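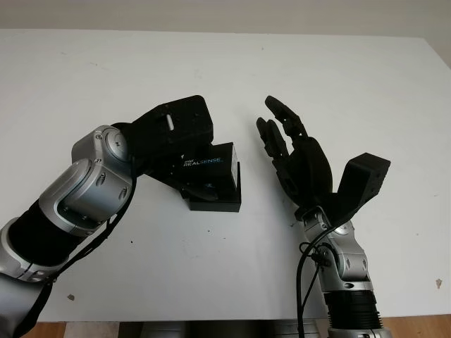

The Bread That Travels at Night

At twenty past three in the morning the road between Pondham and Sostholm belongs to the bread. I learned this from the passenger seat of an old delivery van, with a paper cup of tea between my knees and 28 trays of rolls moving a little behind my head. The driver, Teguh Pelupessy, does not play the radio before four. He says he wants to hear the trays. If one of them has not locked in its rail it makes a small knock on the left curves, and he stops and fixes it.

I came to this country as an adult, and bread was one of the first things I did not understand here. In my childhood bread was something you bought from a man with a bicycle, in the afternoon, and it was sweet. In Pondham people wanted it at six in the morning and it had to be sour. They spoke about it the way other people speak about their football club. I thought they were exaggerating. After eleven years I also have an opinion about the crust, so I suppose I have become one of them.

The bakery that Teguh drives for is called Goh. It stands behind the old ferry office, and it has no shop window, only a green door and a bell that does not ring. Few people in Pondham have ever been inside, but most of them have eaten what comes out of it. Goh sells to cafés, to two hospitals, to the school kitchens in Sostholm and to a long list of small stores, some of them so small that they order five loaves and send one back.

Melati Kwok has run the night shift for nine winters. She counts in winters because, as she told me, in summer the dough does what it wants and you only follow behind. In January the floor is cold and the flour is cold, and the water must be warmer than you think. She keeps her notes in a school notebook with squared paper. When I asked to see it she gave it to me without a word and went back to the table, and I stood there reading numbers I could not understand. Water 31. Water 33, too slow. Water 32, rain.

"Why rain?" I asked her later.

"It was raining," she said.

The main work starts at ten in the evening and the first loaves leave the oven a little after one. Between these hours there is not so much talking. Dough is divided, weighed, rested, shaped and rested again. I had imagined a bakery at night as a warm and happy place, with singing perhaps, and it was warm, yes, but what I mostly heard was the fan of the oven and the scraping of steel on the wooden table. Around midnight they eat. It is always rice. None of the night people at Goh eats bread at work, and they were surprised that I was surprised.

On a normal night they make 2285 pieces, if you count every roll as one piece. Before holidays it is more, and then Melati's cousin comes to help, and also Sugeng Subramaniam, who is retired and walks badly but can still shape faster than anybody in the room. He started here when the oven was heated with beech wood. A cart brought the wood on the first day of every month, and the apprentices had to stack it in the yard before they were allowed to sleep. He does not miss the wood at all. He misses the horse, which was called Minister and would eat the burned ends.

I asked Sugeng what has changed most in the bread itself. He thought for a long time, and I expected that he would speak about the flour, as old bakers usually do. He said: the knives. Forty years ago every house had a bread knife and a person who knew how to use it, usually the mother or the grandfather. A loaf was big, two kilos, and it stayed in the cupboard for the week. The first day you cut it thick. By the fifth day you cut it thin as a letter and put it in soup. Now half of the customers want it sliced, and the loaf has become smaller because the slice must fit in the toaster.

This is true also for the old Sostholm loaf, the one with the long cut on top. There are people who will tell you that the real one does not exist anymore. Endang Saragih is not so strict. She teaches history at the upper school in Sostholm and for some years she has collected household account books, the kind in which a family wrote down each small expense. She has them in banana boxes in her hallway, and you must walk sideways to reach the kitchen.

What the books show, she told me, is that there never was only one loaf. A fishing family on the harbor side bought rye, dark and heavy, because it stayed good on the boat. Up on the hill they bought a lighter bread with some wheat in it, and paid nearly double. In the bad years both sides mixed potato into the dough at home and did not speak about it. One book, from a widow with four children, has the word "bread" on every page until one March, when for three weeks it says only "flour, borrowed." Endang closed the book after she showed me this and made coffee.

The potato has come back, by the way, and now it is expensive. At Fistance, the restaurant in the old customs house, they serve a small potato loaf with brown butter before the meal. The cook, Tirta Lumenta, bought his starter from Goh — bought is maybe not the correct word, he paid for it with smoked eel. He feeds it twice a day. When he went on vacation he took it with him in a jar, and his wife has told this story to so many guests that he now tells it himself first.

I ate his loaf and it was very good. I have to say, though, that I thought more about the rolls in the van, and about the way they smell when they are closed in with you for 40 kilometers. After the bridge the road goes down toward the water and you see the first lights of Sostholm, the hospital always first. Teguh has keys for most of the doors. He goes in, puts down the full trays, takes the empty ones, and he comes out again without having met anyone. At one store they leave him an apple. At another there is a note on the door with the order for the next day, in handwriting that he has known since he began and whose owner he has seen twice.

He once worked it out, on a slow morning, waiting for the bridge to close again after a boat. More than 1000 nights on this road. He has hit one hare and no deer. The van has been changed two times and the route only once, when the school moved its kitchen.

By six we were back on the Pondham side and it was still dark. Melati was washing the floor. She had kept a loaf from the second oven, the one that had opened too much on one side and could not be sold, and she put it in a bag for me and said I should wait until it was cold. I waited until the bus stop.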